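Opening and Emptying Resealable Pouches: How Far Can a Two-Arm Machine Get?
Project report, Household Automation module, August

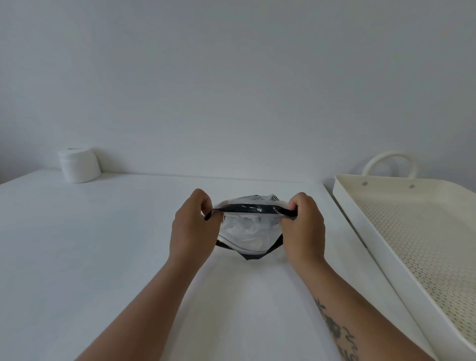

1. Purpose

The aim of the project was to find out whether a small chore that most people do without looking can be done by equipment a student lab can afford. The chore is opening a resealable stand-up pouch, taking out what is inside and putting it in a tray. It comes up in kitchens, in stockrooms and at packing benches. We chose it because it needs two hands, a soft object and a fair amount of judgment about force.

The question was split into two parts. First, what does a person do, step by step, when opening a pouch by hand? Second, which of those steps can be carried out by a pair of low-cost arms with two-finger grippers?

2. The task by hand

A person holds one side of the opening in each hand, with the fingers outside and at least one thumb inside the rim, and pulls the sides apart. The pouch can be held just clear of the table while this is done, so both hands carry the load and open the bag at the same time. The zip strip bends as it is stretched. The film below it follows, and a clear window lets the person check the contents without tipping the bag.

We divided the work into five steps:

Step A. Pick up the pouch.
Step B. Find the rim and separate the two layers of film.
Step C. Pull the zip apart along its length.
Step D. Spread the mouth and keep it open.
Step E. Remove the contents and place them in the tray.

Step D is easy to overlook. A person shifts grip many times during it, and one hand usually takes over the whole pouch so that the other can reach in. A machine with two arms has to make the same handover.

3. Equipment

The arms were two Puven bench units on a shared base plate. Grippers were the standard parallel type with rubber pads, later replaced by a narrower set printed in the department. Pouches came from Grillwood in a single size. Control software was written by the project group on top of the Kinoshita motion library, and the overhead camera was a Fotura unit already mounted in the lab.

The filling was wadded soft material. It does not roll, break or spill, so a failed trial could be reset quickly. The results should not be applied to rice, screws or anything else that pours.

4. Method

We ran 200 machine trials. Each began with a closed pouch standing upright at a marked point on the table. A trial counted as complete only if the contents ended up in the tray and the film was not torn. The time limit was 67 seconds. No one touched the pouch after the start signal. If a gripper lost the pouch, the software was allowed one new attempt at the step it was on.

5. Results

Of the 200 trials, 37 were complete. Step A almost never failed. Most of the losses were at Step B, where the grippers closed on both layers at once and pulled the whole top of the bag sideways. The narrow fingers helped, but they also slipped more on the zip strip.

Once the layers were apart, Step C went better than expected. The zip gave way under a steady pull, and the arms are good at steady pulls. The film tore in 11 trials, always close to the side seam.

Step D was the second weak point. When one arm let go to reach inside, the mouth tended to close again before the gripper arrived. We tried a stiffer hold on the remaining side, which kept the mouth open longer but creased the film and hid the rim from the camera.

Clear film caused trouble of its own. The Fotura camera picked up the dark zip strip well and lost the transparent window under the ceiling lights. The final software tracks the strip only and estimates the rest of the pouch from it.

6. Discussion

On these figures the machine cannot do the chore at a level anyone would accept at home. A packing bench could be a different case - there the pouch can arrive in a fixed holder, and suction cups can separate the layers before the zip is pulled. That removes Step B and half of Step D, but it also means the bench has been built around the machine.

The missing part is mainly touch. A person feels whether there is one layer or two between finger and thumb. Our grippers report motor current, and the difference between one layer of film and two was smaller than the noise.

7. Further work

The next group should fit a thin force sensor to one fingertip and repeat Step B alone before running full trials. A second camera at table height would also help, as the overhead view is blocked by the arms during Step D. Pouch size should be varied only after that. The trial log and the drawings for the narrow fingers are in the module folder.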